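What I Saw at the Sorting Table

Mon 15 January

I went to the open day at Kocsis expecting to be impressed by something large. The company has a long brick building out past the rail yard in Stidthorpe, and for one Saturday each winter they unlock the front doors, put out coffee, and let anybody from town come through and look. I have lived here most of my life and had never been inside. My neighbor had gone last year and told me about a big yellow arm that stacked crates, so I put on my good shoes and went to see the big yellow arm.

It was there, all right, and it stacked crates. I watched it for maybe five minutes (it is very smooth, and the children loved it, and one little boy in front of me waved goodbye to it when his mother pulled him along). Then I wandered down the hall toward the smell of the coffee and got stuck for the better part of an hour at a table with a flowered blanket on it.

What they do at that table is teach by hand. A person takes hold of a gripper, a black two-fingered thing about as handsome as a pair of bolt cutters, and picks up small objects and sets them down somewhere else. The motions are recorded, and later on a robot is trained from many, many such recordings. They call this particular job Stodby, and a card taped up by the coffee urn said that 2,011 recordings had gone into it since August. I read that number twice. Every one of them was a person reaching for something.

And the things they reach for! I had pictured blocks, neat ones, the kind you give a baby. What they had was the bottom of my kitchen drawer. Plug adapters, a little bottle, bits of toys, something that looked like a fancy cigarette lighter, all heaped together so that you couldn't get at one without brushing against another. Next to the heap was a tray with a green rim. 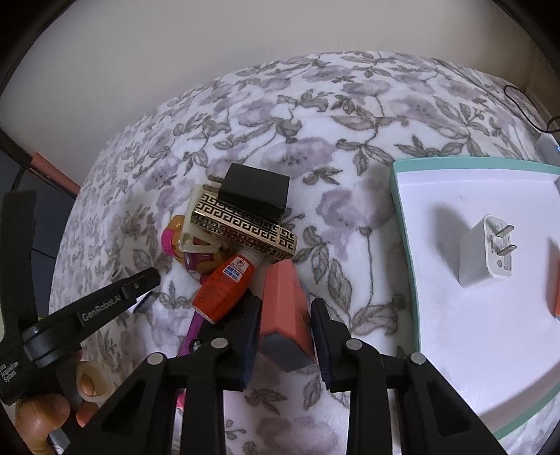

Among the small things at the Stodby table, with a charger standing in the tray.

I stood there long enough that one of the women working the table asked if I wanted to try. Of course I wanted to try. I have been picking things up for nearly 258 seasons, or that's how my knees tell it, and I figured I had the experience. Well, I was terrible. The first thing I went for skated away from me and the second I squeezed from the wrong end. You give up your fingertips when you hold one of those tools, and it is surprising how much of your thinking you had left to them all these years. By my tenth or eleventh attempt I had gotten a plastic toy piece off the blanket and over to the side, and I felt as proud as if I had landed an airplane.

I've been chewing on that hour ever since, and I want to say something about it to the people in this town who write letters to the editor about robots, on both sides. I've read the cheerful letters and I've read the gloomy ones. They have in common that the robot shows up already knowing how to do things, as if it came in the box that way. At the blanket table I saw where at least some of the knowing comes from. It comes from patient people with steady wrists, who will move a phone charger over and over on a Saturday morning while strangers breathe down their necks.

I think those people ought to be better known than they are. The tour guide at the big arm had a microphone and a polo shirt and told us the weight the thing could lift. The blanket table had the card by the coffee urn, and that was all. If you didn't take cream you might have missed it. I asked what the pay was like and was told, politely, that it was fair, and I asked whether it was dull and got a longer answer. Some days yes, she said, but you start to see objects differently. She said she can't look at a junk drawer anymore without planning her way in.

Now, I don't want to make Kocsis out to be saints. I asked a young man by the exit what Stodby was finally for, and he said sorting returned goods, possibly for Josis, the mail-order people, who employ a good many folks to do that very thing 20 miles from here. He said nothing had been settled. I believe him, and I'd still like to hear what happens to those sorters, and I would like to hear it from somebody with a microphone. A company that can open its doors for a day can answer that question in a public room. I'd suggest the library, which has the chairs.

But I'd ask the gloomy letter writers to go next winter too. Walk past the crates and ask for a turn with the gripper. Give it 10 minutes at least, and don't be shy about dropping things – everybody at that table was very kind to me about it. I came home and emptied out my own kitchen drawer onto a dish towel, just to look at it, and found two chargers for phones I no longer own and the key to my old bicycle lock.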